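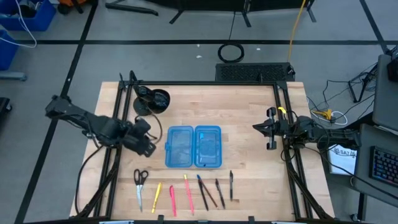

Flovska is a plain-text dataset of care and repair instructions for wooden household furniture, collected from printed leaflets and shop handouts. Each record holds one instruction, the surface it applies to, and the finish the source assumes. A butcher-block top like the light-colored one on the table is coded `surface: block`, whatever its finish; a single wide board is coded `surface: plank`, and anything with a thin face layer is coded `surface: veneer`. Records that don't name a surface are coded `unstated` and are kept.

Current release: 1 May 2024. Maintainer: Raili Partanen.

## Contents

| File | Rows | Notes |
|---|---|---|
| `instructions.tsv` | 1601 | one instruction per row |
| `sources.tsv` | 90 | one leaflet or handout per row |
| `finishes.tsv` | 18 | controlled list of finish codes |
| `pairs.tsv` | 844 | instructions that conflict or overlap |

All files are UTF-8, tab-separated, with a header row. Line endings are LF. There are no quoted fields; tabs inside source text were replaced with a single space.

## Fields in `instructions.tsv`

- `id` -- stable across releases. Deleted IDs are not reused.
- `source_id` -- key into `sources.tsv`.
- `text` -- the instruction as printed, with hyphenation at line breaks removed.
- `action` -- one of `clean`, `oil`, `wax`, `sand`, `fill`, `glue`, `store`, `other`.
- `surface` -- `block`, `plank`, `veneer`, `unstated`.
- `finish` -- key into `finishes.tsv`, or empty.
- `interval_days` -- integer, or empty if the source gives no interval. "Once a month" is stored as 30. "Regularly" is stored as empty.
- `warn` -- 1 if the sentence is printed as a warning in the source, otherwise 0.

## How the text was collected

The leaflets came from three private collections, referred to in `sources.tsv` as Fakitz, Palacios and Urkance. Fakitz is mostly kitchen worktops and cutting surfaces. Palacios is dining furniture. Urkance is mixed and has the poorest print quality; many of its pages were photocopies of photocopies and had to be typed by hand.

Text was split at sentence boundaries, then split again where one sentence gave two separate actions ("wipe with a damp cloth and re-oil" becomes two rows). Both rows keep the full sentence in `text`. If you train on `text` directly, remove duplicates first or the same string will appear under two labels.

Spelling was left as printed. Brand names of oils and waxes were replaced with `[PRODUCT]`.

## Known problems

1. `finish` is unreliable for Urkance. Several leaflets use "oil" and "varnish" for the same product on the same page.
2. "Sealed" is coded as `film` by default. In the Palacios leaflets it sometimes means a hardening oil. These rows have not been rechecked.
3. Sanding grits are left in the text and not normalized. Sources mix at least two grading systems.
4. `interval_days` should not be averaged across sources. Oiling intervals for new tops and old tops are stored in the same column.
5. `pairs.tsv` was built before the March corrections -- a few rows point to IDs that no longer exist. Drop them on load.

## Use

The set was made for testing text classifiers and for comparing how advice differs between sources. It is not a care guide. Some of the instructions contradict each other, and some will damage a finish if followed.

## License and corrections

Annotations are released under CC BY 4.0. The source sentences remain under their original terms; see `rights` in `sources.tsv` before redistributing.

Send corrections as a patch against the TSV files, one issue per patch, with the `source_id` in the subject line. Changes to `finishes.tsv` need a matching change in every affected row of `instructions.tsv`.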